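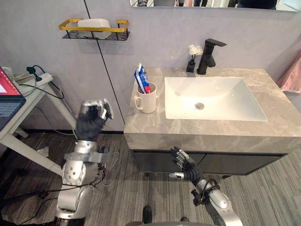

5월, 욕실 코너 셋업 노트. 오후 2시쯤부터 씀.

오늘 목표는 치약 집기 플래너를 새 버전(코드명 Pettigrew)으로 갈아끼우고 머리 카메라랑 손목 카메라 타임스탬프를 맞추는 것. 근데 시작하자마자 타임스탬프에서 막혔다ㅠㅠ 손목 쪽 스트림이 머리 쪽보다 계속 늦게 들어오길래 네트워크부터 의심했는데, 드라이버가 버퍼를 4프레임이나 쌓아두고 있었다. 버퍼를 2로 줄이니까 훨씬 낫다. 설정 파일은 Wavstead 브랜치에 올려둠. 다들 pull 받을 때 자기 로컬 yaml 덮어쓰지 않게 조심!

그다음은 양손 넘겨주기. 왼손이 놓는 타이밍을 지금은 상태 머신에서 고정 시간으로 처리하는데, 이게 영 마음에 안 든다. 오른손 손가락 전류가 올라온 걸 확인하고 놓게 바꾸고 싶어서 조건문을 하나 넣어봤다(일단 임계값은 손으로 찍은 값, 나중에 제대로 캘리브레이션할 것). 손목 카메라 영상이 기울어져서 나오는 건 뷰어에서만 돌려 보고, 저장은 원본 그대로 한다. Kirsten Beaulieu가 예전에 저장 단계에서 회전시켰다가 외부 파라미터랑 안 맞아서 고생한 적이 있어서 이건 규칙으로 정했다. 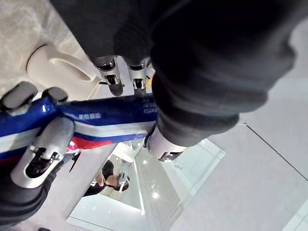

손목 카메라, 파란 줄무늬 튜브에 양쪽 손가락이 닿은 순간

튜브 자세 추정은 아직 불안하다. 손이 물체를 많이 가리면 마스크가 조각나고, 조각난 마스크로 주축을 뽑으니까 방향이 180도 뒤집혀 버린다. 뚜껑 쪽을 따로 검출해서 방향을 고정하는 후처리를 붙였더니 로그 재생에서는 뒤집힘이 눈에 띄게 줄었다. 실기에서는 더 봐야 함. 유리 위에 놓인 경우가 또 골치인데, 깊이 값이 유리를 뚫고 카펫까지 내려가 버려서 평면 피팅이 엉뚱한 높이에 잡힌다. 당장은 표면 높이를 상수로 넣어놨다. 부끄럽지만 오늘은 이걸로 간다. 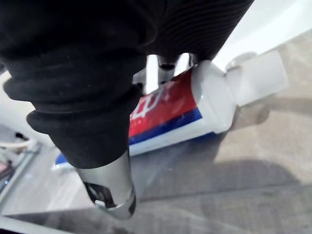

파지 후 검사 수정한 것

집었는지 판정하는 코드가 손가락 벌어진 정도만 보고 있었다. 튜브가 말랑해서 눌리면 벌어진 정도가 빈손일 때랑 거의 비슷해진다. 그래서 손목 영상 마스크 면적도 같이 보게 했고, 둘이 서로 다른 답을 내면 재시도하지 말고 멈추게 했다. 멈추면 로그에 GRASP_DISAGREE로 찍힌다. 검사 주기는 10 Hz. 더 올려보려고 했는데 세그멘테이션 쪽이 못 따라와서 포기. Flurton 서버로 추론을 넘기면 여유가 생길 것 같긴 한데 그러면 또 지연이 문제라서... 이건 다음에 같이 얘기해요.

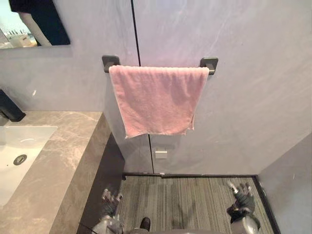

세그멘테이션 프롬프트 목록도 손봤다. 원래는 욕실 물건 이름을 한 파일에 몽땅 넣어뒀는데, 작업별로 나눠서 필요한 것만 읽게 했다. 로딩도 빨라졌고 엉뚱한 라벨이 튀어나오는 일도 줄었다. 수건 작업 파일에는 걸이 봉이랑 수건을 따로 적었다. 바에 걸린 분홍 수건은 밑단 왼쪽이 오른쪽보다 살짝 처져 있어서, 밑단을 수평선으로 가정하던 예전 잡기점 계산을 그대로 쓰면 안 된다. 이제는 양쪽 아래 모서리를 따로 찾고 그 사이를 직선으로 이어서 쓴다. 거울에 비친 사람이 검출되는 문제는 거울 영역을 마스킹하는 걸로 임시 처리. 머리가 움직이면 마스크도 따라 움직여야 하는데 그 부분은 아직 안 짰다.

남은 것
- 전류 임계값 캘리브레이션
- 유리 표면 높이 상수 빼기
- 거울 마스크를 머리 자세에 연동
- Hosbridge 뷰어에서 로그 재생할 때 가끔 멈추는 버그, 재현 조건 찾기 (긴 로그에서만 그런 듯?)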